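What the robotics club is really teaching

I have spent every Thursday afternoon since October in the back row of a school robotics club, first as a parent waiting to drive somebody home and later as a sort of spare adult who signs things. I like the club. I like the teacher who runs it, and I like the pupils, who are funnier than I was at fifteen. What I have stopped believing is most of what gets said about it at open evenings.

The pitch goes like this. Our children will live among robots, so they must learn to build them. At Cenddale they don't build them. They used to, after a fashion, with motors and cardboard and a lot of tape, and the things fell over. Two years ago the club moved to simulation, and now the pupils open a laptop, load a room with a table in it, and write code for a pair of arms that exist nowhere at all. The competition they enter, the Granow, is run entirely this way. Teams upload a program in June and get a score back.

There are decent arguments for this. A real arm costs money the school hasn't got, and it can trap a finger. The last kit we bought, from Starken, came to 487 pounds and lost a gear within the month. A simulated arm can drive itself into the table all afternoon and be put back with one key. I've watched them do it, and they get more attempts in an hour than the cardboard years allowed in a term.

But attempts at what? The Granow gives marks for getting objects into the right place, and the pupils have worked out, as pupils will, that marks are the subject. One group spent three weeks nudging a single number up and down until the gripper stopped missing. When I asked why the new value worked, I got a shrug. The old value had been bad and this one was good. Their score went up by 41 points and they were praised for it in assembly. I clapped too, but I would struggle to tell you what they had learned, apart from patience, and they could have got that from knitting.

The software, Moradi, makes this worse by being so helpful. It smooths the path of the arm for you. It knows where everything on the table is, to a fraction of a millimetre, and will tell your program if asked. No real machine has that luxury, and finding out where things are is a large part of the job. The club has never had to think about it — the difficulty was taken out before they arrived.

The tasks themselves are fair enough. Two arms have to share one tabletop without getting in each other's way, and the bits and pieces have to be dealt with in a sensible order. That is a proper problem. 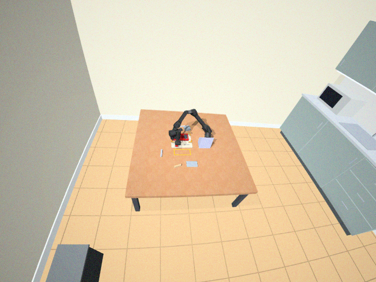
My complaint is with the gap between the problem and what gets rewarded. A team that plans carefully and scores low goes home with nothing. A team that copies last year's file and fiddles with it goes to the regional round. Last spring's winning entry ran to 2827 lines, and I would bet my car that its authors could explain a tenth of them.

I don't want the cardboard back, or not all of it. I'd settle for one cheap arm in the corner, a slow one, and a rule that any program has to be tried on it before it goes off to be scored. Most would fail. The pupils would then have to ask why something that worked on the screen doesn't work in the room, and that question seems to me worth more than the trophy.

I'd also have each team stand up for five minutes and explain its code to the others, with the laptop shut. The teacher thinks half of them would leave. She may be right, and the waiting list suggests she could fill the places. For now the club is judged on its results, the results are good, and I am told the open evening will have a bigger screen this year.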